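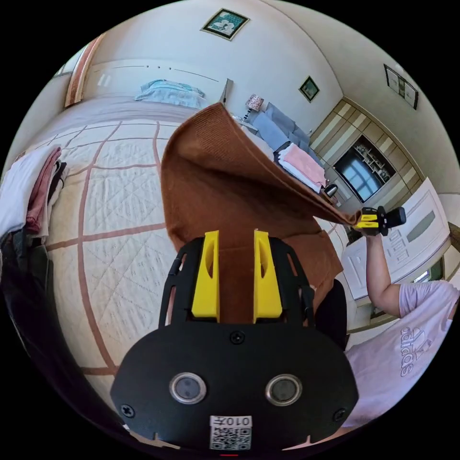
Haslam Residence Hall Linen and Laundry Service
Frequently Asked Questions

Who may use the linen service?
The service is open to all residents of Haslam and Nirby halls who hold a current housing agreement. Guests staying in visitor rooms receive linen from the front desk and do not need to register. Of the 2,079 residents housed this year, 332 are on the full plan; the others use the self-service laundry rooms.

What does the full plan include?
Each resident on the full plan receives two fitted sheets, two flat sheets, two pillowcases, one blanket and three towels at move-in. Sheets, pillowcases and towels are exchanged every week. Blankets are exchanged once per term, or sooner on request.

May I bring my own bedding?
Yes. Residents may use personal bedding at any time, including while on the full plan. Personal items must not be placed in the exchange bins. Items sent to Prindlow, our laundry contractor, by mistake can take up to 8 working days to come back, and the housing office cannot promise that they will be found.

How should knitwear and knitted throws be washed?
Follow the care label first. Where there is no label, use the cold, gentle setting in the self-service machines and dry the item flat. Knitted items should be folded for storage, as hangers can stretch them at the shoulders. The drying racks on the lower floor of Nirby are intended for this purpose and may be used overnight.

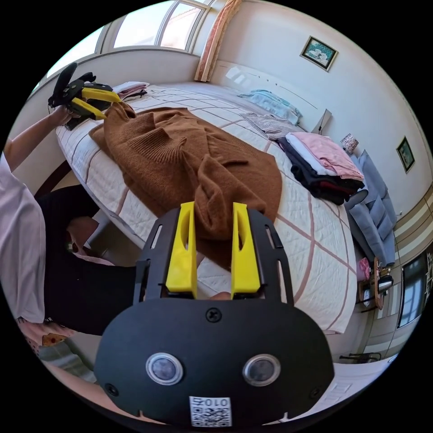 Residents in Nirby have asked whether the racks could be reserved in advance, saying that they are often full by early evening. Reservations are not offered at present. Items left on a rack for more than one night may be moved to the shelf beside the door.

How long do the machines take?
A standard wash runs for 45 minutes and a standard dryer cycle for 60 minutes. Please return promptly at the end of the cycle – other residents may remove finished loads and place them on the folding table.

How do I pay?
Self-service machines are operated through a Borkomier laundry account, which can be opened at the housing office or on the resident web page. Coins are not accepted. Unused credit is refunded when the account is closed, provided the request is made before the end of May.

What if an item is stained or damaged?
Normal wear is expected and carries no charge. If an item has been torn, burned or bleached, report it at the exchange window and a replacement will be issued. The replacement fee is listed in the housing agreement.

What if I have an allergy?
Prindlow uses unscented detergent for all hall linen. Residents who need a particular type of pillow or blanket should complete the bedding request form before move-in. Requests made later in the term are met as stock allows.

When is the exchange window open?
The window in Haslam is open on weekdays from 7:30 a.m. to 10:00 a.m. and again from 4:00 p.m. to 6:00 p.m. It is closed during term breaks. Residents staying over a break should collect an extra set of sheets before the window closes.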